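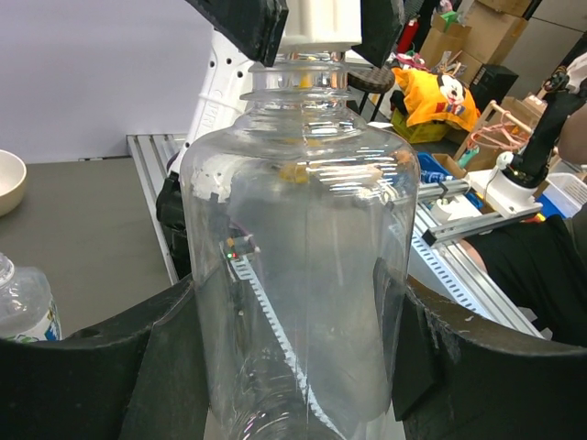
Jarnidbridge, July

Taking a group to the robot open day at Treloar, what should we expect?

Posted by Marrowfat

Hello all, I hope this is the right board. I help to run a Friday club for people who have retired or are on the way to it, and one of our members has talked us into booking the open day at the Treloar workshop in Sonthorpe. I gather they do a demonstration where the robots take the cap off a big plastic bottle between them, one arm gripping the bottle and another seeing to the top, and I have been sent the picture you see with my post. It all looks very clever but I'm afraid I have no idea what we would be looking at, or how long it would hold people's interest. We have 22 names down so far, two of whom use sticks, and one gentleman who was a fitter all his working life and will want to ask a great many questions. Is it suitable? Can you get near enough to see? And is there anywhere to sit down, or ought we to bring our own folding chairs? I'd be ever so grateful for any advice from people who have been.

Shona Halliday

Hello Marrowfat, and what a lovely outing to plan! I went last summer with my sister and her two grandsons and we all came home talking about it, so I'd say go, and don't worry about not knowing anything beforehand because I certainly didn't.

The bottle demonstration was my favourite part. You'll see from your picture that one pair of black fingers has hold of the jug low down, one either side, while the other pair has the white cap pinched between them at the top. It sounds like nothing when you write it down, but do try holding a big empty plastic bottle at home and noticing what your hands get up to. Squeeze too hard and the sides go in, too gently and the whole thing turns round with the cap (I stood in my kitchen doing this for a good ten minutes afterwards, and my sister thought I'd gone peculiar). The young woman giving the talk said they had set themselves 100 goes in a row without a drop, and when we were there they were still working towards it. We saw one slip and everybody groaned as if it were a penalty shoot-out!

Do remember it's a proper working room and they don't tidy it into a showroom for visitors. You get boxes, cables and people's bags about the place, and I liked it all the better for that. For your two with sticks, I would ring ahead and ask to be put in the first group, when it's quieter. We stood for the whole talk, which was longer than I'd bargained for, so yes, take the folding chairs.

Your fitter will be in his element. The arms are fixed to metal rails with slots and holes all the way along, and he'll want to know how they're bolted down and whether they can be shifted. Let him ask. They were very patient with my great-nephew, who wanted to know whether the robot could open crisps.

One more thing, the tea is at the Dimthorpe building across the yard and it's cash only, or it was then.

gatepost_22

Went in the spring. Alright if you like that sort of thing. Parking is dreadful, the car park holds 200 and they seem to invite twice that. If you're coming from Jarnidbridge get the 215 bus, it stops right outside. Can't comment on chairs.

Tansy and Thyme

I'd agree with nearly everything Shona says, although on our visit we were kept behind a tape and those at the back struggled to see the fingers at all. There was a screen showing the view from down by the gripper, very much like the picture in the first post, with the jug filling up most of it, and I found myself watching that more than the arms themselves. If any of your party have trouble with their eyes, stand them on the screen side, which was the left as you came in when we went.

With 22 of you I think they will want to split you into two lots. It's worth deciding before you arrive who is going with whom, as we had a bit of a muddle over it and one couple ended up seeing the same talk twice. They said they didn't mind.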